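Packing bench automation, what happened to your jobs afterward?
Forum: Shop Floor and Warehouse > Automation

bench_lead_22
Posted 6:40 AM

I run the kitting side at Grolley. We put small boxed items into plastic cases, close them, label them, ship them. Management signed with Breltska in February to automate the case loading. Before any arm goes in, people have to do the job with the hand-held grippers so there is something to train on. Two of my packers are on that now and off the regular line.

Green 999 box held just left of the pink case in the first one, bare tabletop between the gripper fingers in the second.

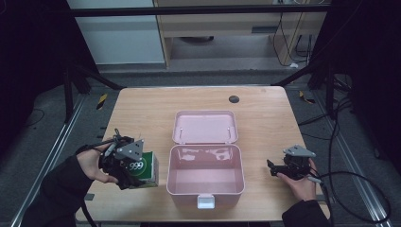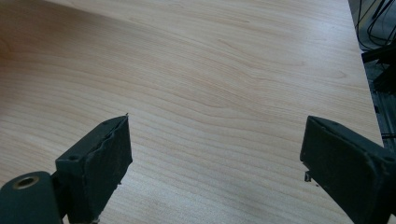 What I want to know from people who have been through this is what changed for the crew. I don't need the sales version.

Hicham Fawzy
Posted 7:15 AM

We did this at my last place and the count of people stayed the same for the first year. The work changed a lot though. Before, a packer did 700 cases a shift and knew at the end of the day what they had done. After, the same person watched two cells, cleared jams and refilled trays. Some liked it. Two of our best packers hated it and moved to receiving.

Ask now what the job title will be and what it pays. We didn't ask until the cells were running and by then the pay grade had been decided.

tapegun
Posted 7:31 AM

Stayed the same for the first year. And the second year?

Hicham Fawzy
Posted 7:38 AM

Second year they stopped replacing people who left. We went from three on nights to one. No layoffs, if that's what you're asking.

tapegun
Posted 7:44 AM

That's a layoff with a longer fuse. I'm not against the machines, my shoulder is shot from twelve years of packing. But call it what it is.

Salma Tawfik
Posted 8:20 AM

I don't agree with tapegun on this one. Our night shift had people quitting every month before any of this. We could not keep it staffed. The positions that went away were ones we were already running short. I'm a shift lead at Zerouali, so take that for what it's worth.

What did change for us was training. A new packer used to stand next to an experienced one for a week. Now there is less hand packing, so a new person gets maybe two days of it, and when a cell goes down they are slow and they make mistakes. We had to write up the manual procedure again from scratch. Keep your written instructions current even if you think you're done with them.

bench_lead_22
Posted 9:05 AM

Useful, thanks. To answer a couple of messages I got: the two on the grippers are on their normal rate. They were told it was temporary. They were not told what they go back to, which is my problem with it.

Rate on the hand line is 342 cases an hour across the whole bench. Breltska quoted 320 for the cell. When I said that was lower, the answer was that it doesn't take lunch.

Abdelkrim El Idrissi
Posted 9:52 AM

320 on paper. What is it with a mixed order? Ours was fine as long as every box was the same size. The day they sent two sizes down the same lane we had a person standing there sorting, and that person was not in anybody's plan. Get the quote for your worst day and get it in writing.

Also ask who cleans it and who changes the gripper pads. At our site it was supposed to be maintenance. Maintenance had a four hour response time, so the operators ended up doing it, without the training and without the grade.

pallet_jack_joe
Posted 10:10 AM

Same here on the pads. Operators do it, takes ten minutes if the parts are in the drawer. They are never in the drawer.

Hatem Amrani
Posted 11:26 AM

I did the gripper sessions myself last year at a place that was trying out Hatovard. Different gear but same idea, you do the task over and over with a gripper in each hand. A few things for your packers:

The first few days your forearms hurt. You have no feel through the tool, so you squeeze harder than you need to. Ask for breaks every 40 minutes. We got them after somebody complained, they weren't offered.

Rotate people through. If only two people do it, they get known as the robot people and the rest of the line stops talking to them. That happened to me and it was not a good few months.

And ask if the job stays with you afterward. I ended up running the cell because I already knew how it handled the awkward cases. That was a step up in pay. The other guy went back to packing at the old rate.

tapegun
Posted 11:40 AM

So one of two came out ahead.

Hatem Amrani
Posted 11:47 AM

Yes. He didn't want the cell job, but he should have got something for the months he put in. I said so then.

Veronica Iordache
Posted 1:18 PM

Something I'd add is breaks and talking. On a hand bench people talk all day. With the cells, ours are spaced out along the wall and it's loud, so you spend the shift alone. Two people brought that up in their exit interviews. We moved the label station so it sits between the cells and it helped a bit.

Salma is right about keeping the manual skills up. We run the hand bench one morning a month with the cells off. The plant manager complains about the lost output every time.

Salma Tawfik
Posted 1:35 PM

One morning a month is a good idea. I'm going to ask for that.

bench_lead_22
Posted 3:02 PM

Took this to my manager at lunch. He agreed to rotate four people through the gripper work in place of two, starting with the next block. Breaks are a yes. On the job title and the pay he said it's too early, and I told him what Hicham said about that. I have a meeting with HR and Breltska coming up and I'm bringing the mixed order question and the one about pads.

If anyone has a written job description for a cell operator that they can share, please message me.

Abdelkrim El Idrissi
Posted 3:20 PM

Sent you ours. It's two pages, and page two is the part operators added themselves.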